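Clundstead Robotics > Support > Tickets > Simulation
Search tickets Enter keyword or ticket number
2020-08-22, posted by Khôi Phùng

Hello Hường, and thank you for being so patient with me on this one! As I said on the phone, our grasp scores from the Morkness scene won't repeat. I ran the same policy with the same seed 7 times over and the success rate wandered between 45 and 91 percent, which makes it awfully hard to write up a result.
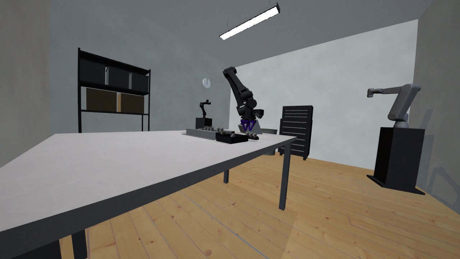 I started with the physics step, because that bit me back in February, but halving it changed nothing. Then I turned off the random lighting (a long shot, I know) and still no luck.

Reply from Hường Đặng
Hi Khôi, no trouble at all, I rather enjoy these. Could you check whether the small parts get reset before the arm does? In Gisau the two resets run side by side unless you tell it otherwise, and a part can get nudged before the episode clock starts.
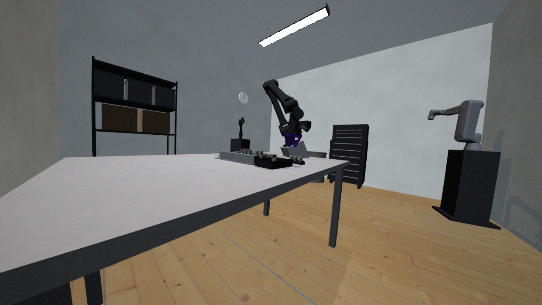 Khôi Phùng again
You were right, bless you. I made the arm reset first, let everything settle, and logged the part poses at step zero. Over 3,000 episodes the starting poses now match from run to run, and so do the scores. I still have to redo the baseline from Mai before I can compare the two methods fairly, so please leave this ticket open until Monday.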